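Home | Posts | Archive | Around the House | Contact

Print this page | E-mail this page

Giving up the landline

April 6, 2023

We had the same phone number for 15 years, and last month I canceled it. I had been meaning to do it for a long time. The bill was small enough that I never sat down and dealt with it, and the phone rang just often enough that it felt like part of the house.

Nearly every call was somebody selling something. There was a recorded woman who wanted to talk about our roof. There was a man who asked for the previous owner of the house by his first name, as if they were old friends. My mother was the only real person who used the number, and she had my cell written on the wall next to her stove the whole time. When I asked her why she didn't call that one, she said she thought it was for emergencies.

Canceling took three calls. The first person at Kiltis told me I could do it online, and there was no place online to do it. The second person offered me a cheaper plan. I said no, and she put me on hold, and after a while the line went dead. The third was a young man who did it in a few minutes and read me a confirmation number, which I wrote on the back of an envelope. I still have the envelope. I would advise anybody to keep theirs.

One thing I did not think about was how many places had that number on file. The dentist, the school, the pharmacy, the water company, and a shoe store I have not been to since the kids were small. I made a list and worked down it in the evenings. The pharmacy was the hard one. Their system calls you on the old number to confirm that you want to switch to the new one, so that has to be done before the line is shut off. I did it after, and had to go in with my driver's license.

The other thing was the house itself. The base unit sat on a little shelf in the hall, and there is now a pale square on the wallpaper and a jack with nothing in it. I haven't decided what to do about the jack. A blank cover costs next to nothing, but the screws on this one have been painted over at least twice.

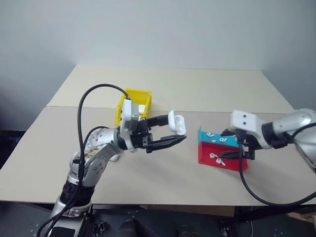
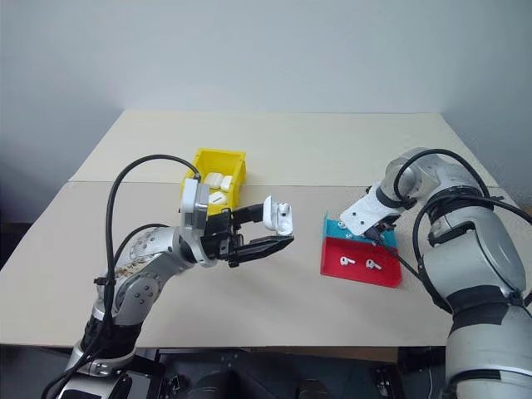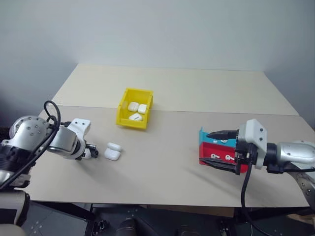

Severyn Romaniuk wrote to me that I should have moved the number to a cell instead of letting it go. He kept his that way when he left Pletitz, and he says old classmates still turn up on it every year or so. He also pointed out that once a number is given up it can be handed to somebody else, and then any account that still sends codes to it is sending them to a stranger. I had not considered that. I went back over my list the same night and found that the savings account still had the old number as a backup. It is changed now.

I might have moved it if I'd heard from him sooner. I don't think I would have enjoyed it, though. The roof lady would have come along too.

What I miss is having a phone that belonged to the house. When the kids were little they learned to answer it, and they learned to say who was speaking and to go and find the person being asked for. My daughter used to put the receiver down on the shelf and walk off to look for me, and now and then she forgot what she was looking for. Somebody would be sitting there listening to our dishwasher. You can't do that with a cell. It is always one person's phone, and if that person is in the shower it just rings.

The power is another matter. Our old phone plugged straight into the wall and worked in the ice storm when the whole street was dark. The one we had at the end ran through the modem, so it would have gone out with everything else, and I had been paying for a kind of safety we no longer had. I bought a battery pack for the cells and put it in the kitchen drawer with the flashlight. I charge it when I remember to.

My mother calls the cell now. She starts by asking if I'm driving. I tell her no, I'm at home, and she says all right then – and after that it's the same as it was.

Next time I'll write up the cable box, which I am returning to Kiltis as soon as I find the remote.

Print this page | E-mail this page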